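3.2 Where the washing was done

Of the 447 households that kept a complete diary, a large majority did most of their laundry in a machine. This was expected. What we had not planned for was the amount of washing that took place outside the machine, often on the same day and by the same person. The diary form had one line for hand washing, and many people wrote past the end of it and onto the back of the page.

We counted 924 separate entries that mentioned washing by hand. Most were short. A typical entry gave the item, the place, and a word or two on why it was done that way: "school collar, sink, needed it tomorrow." Others ran to several lines and described a routine that the writer had clearly followed for years. One woman in Lonen soaked kitchen cloths overnight, rinsed them before breakfast, and hung them on the balcony rail before the sun reached it. She noted the time of each step, although the form did not ask for it.

The bathroom was the most common place, followed by the kitchen sink and the back patio. In older apartments in Wumbei the bathroom floor was preferred to the sink, which was often too shallow to hold water for more than one garment. People there used a basin set directly on the tile, close to the drain, and emptied it by tipping. In newer buildings the basin was more often placed in the shower or on a low stool. Estela Henríquez, who carried out the home visits in both towns, recorded the type of container in her notes, and her categories are used here (bucket, basin, tub, fixed sink). Basins were by far the most frequent in Wumbei. They were also the container most likely to have a second use. Respondents kept them for rinsing vegetables, bathing small children, or holding small things between one chore and the next, as in Figure 2.
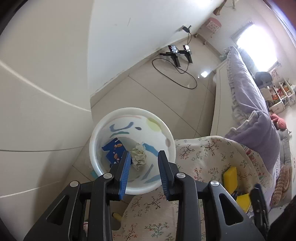

Figure 2. Round white plastic basin on a tiled floor, holding a packet and a crumpled cloth. The inside is decorated with painted pastel strokes.

3.3 Reasons given for washing by hand

The reasons fell into a small number of groups, with some overlap. The largest had to do with load size. Respondents did not want to run a machine for one or two items, and they did not want to wait until there were enough items to fill it. This was true even in homes where the machine had a short cycle. Several people said they did not trust the short cycle to rinse properly, and a few had stopped using it after finding powder in the seams of dark clothes.

The second group had to do with the fabric. Wool, baby clothes, and anything with a print were often kept apart. Here the entries disagreed with one another. Some people washed printed shirts by hand to protect the print, while others said that rubbing by hand was what wore it off.

Water and power made up the third group. Supply in Lonen was cut for part of most afternoons in January, and almost 40 of the diaries mention filling containers in the morning so that washing could go on after the cut. These entries stop once the supply became regular again, but the hand washing itself does not. The same households continued to wash small items by hand at much the same rate for the rest of the study period - a point we return to in Section 5.

A smaller set of entries gave no practical reason. The writers said that they liked doing it, or that it was how their mother had done it, or that it gave them time to listen to the radio. We coded these as habit, though the label is a loose one. Two coders read all the entries separately, and most of their disagreements fell in this group. Where an entry gave both a habit and a practical reason, we kept both codes.

Cost was mentioned less often than we had assumed from earlier interviews. When it did come up, it was nearly always the cost of repair. A machine that leaked or stopped during the spin was used for sheets and towels only, and everything else went back to the basin until someone could come to look at it.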